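**Ticket 19: Arm stops above the plate and won't close**

Project: Histton (table clearing, student team)
Opened by: Elin Hopkin
Assigned to: Cledwyn Craddock
Priority: high, we need it for the club demo
Status: closed, with one follow-up

**Problem**

When we run the clearing routine, the arm moves out over the first plate, comes down partway and stops. The gripper stays open. After a few seconds the log prints `target below floor limit` and the routine quits. It does this on every plate. Cups are fine most of the time.

The routine worked in November on the old table. Since then we moved to the square table, put the green cloth on it and updated Gimine, our planner. I don't know which of those did it.

**Steps to reproduce**

1. Power up the arm and wait for the base light.
2. Start `dogbe_view` and check that the point cloud is coming in.
3. Set out the dishes anywhere on the cloth.
4. Run `clear_table --first plate`.

**Tried so far (Elin)**

- Restarted everything, including the arm controller. No change.
- Rolled Gimine back to the old version. Same error, so I put the new one back.
- Swapped in a different plate. Same error.
- Turned off the room lights on one side. The point cloud got worse.

**Comment, Cledwyn**

Can you send the table height from the config file and the one Dogbe reports? They should match to within 4 mm. Also, please save a cloud with at least 3,000 points on the cloth only, dishes masked out. I can't tell anything from the full one.

**Comment, Elin**

Config says 742 mm. Dogbe says 731 mm. The config number is from the old table. I looked through the setup notes and there is no step for changing it, so I missed it.

Cloud is in the Mulham folder under today's run. View from the head camera with the arm over the orange plate:
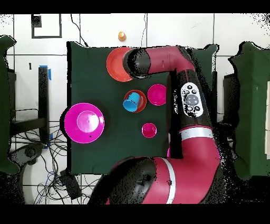
*Photo: Elin Hopkin / Histton project, February 19, 2022*

The black speckle along the arm and around the edges of the cloth is in every capture.

**Comment, Cledwyn**

The height is your main problem. The planner thinks the table is 11 mm higher than it is, so the grasp point on a plate rim ends up under the floor limit. Cups are tall enough to get away with it.

The speckle is a separate thing. Crop the cloud 2 cm in from the cloth edge before fitting the plane. Leave the arm mask alone for now.

For the blue cup lying in the red bowl, expect Dogbe to merge them into one object. Take the cup out for testing and put it back once single items work.

**Resolution**

Changed `table_height` to 731 and added the crop. Ran the plate routine again and it closed on the rim and lifted. The magenta plate slipped once near the drop point, then went through on the retry. Added a line to the setup notes about measuring the table after any move.

Follow-up opened for stacked and nested items. Elin has it.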